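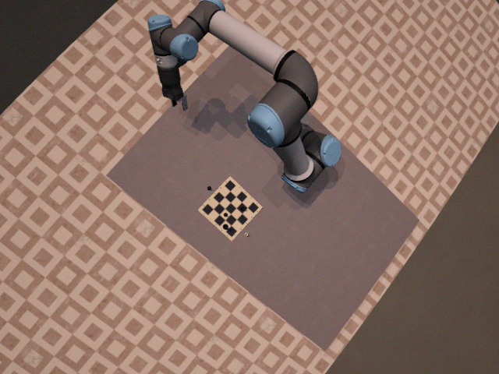

Jostov Board-Game Practice Cell: Good Practice for Simulated Arms

Thank you for stopping by! The Jostov cell is our ready-made simulated workspace for people who want to teach an arm to handle small pieces on a checkered board, and it comes with the Lobo rule pack, which is the part we fuss over the most. Nazar Zakharchenko wrote the first draft one August and has been adding to it ever since (there are 43 rules now, and yes, he does read your suggestions).

Keep-clear and parking
The arm parks away from the board between runs, with the gripper open and empty. Please don't skip this one in simulation just because there's nothing to break. Habits carry over to the shop floor, and they carry over faster than you'd think!

Moving over the board
Travel high, come down straight, and slow to 18 percent of full speed before the fingers drop below the height of the wrist collar. The rule pack stops any run that goes faster.

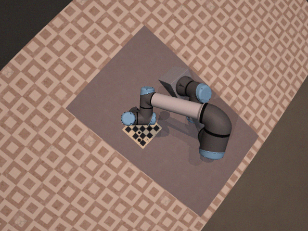

Wrist over the board, forearm stretched out from the elbow.

Picking up a piece
Open the fingers wider than the piece, bring them in on both sides and check the gap before closing. If either finger touches early, back off and start again, and write it in the run log so the next person knows. Pieces standing off the board follow the same rule as pieces on it.

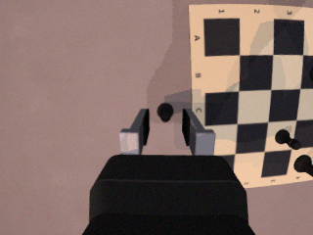
Open fingers on either side of a black piece, beside row C.

What you get
Cell files with arm, gripper, mat, board and pieces
Lobo rule pack, 43 rules, plain text
Run log template
51-page handbook, with a chapter on moving your work to a real arm

Order code: Jostov 1966. Works with the Tadia and Vilar planners.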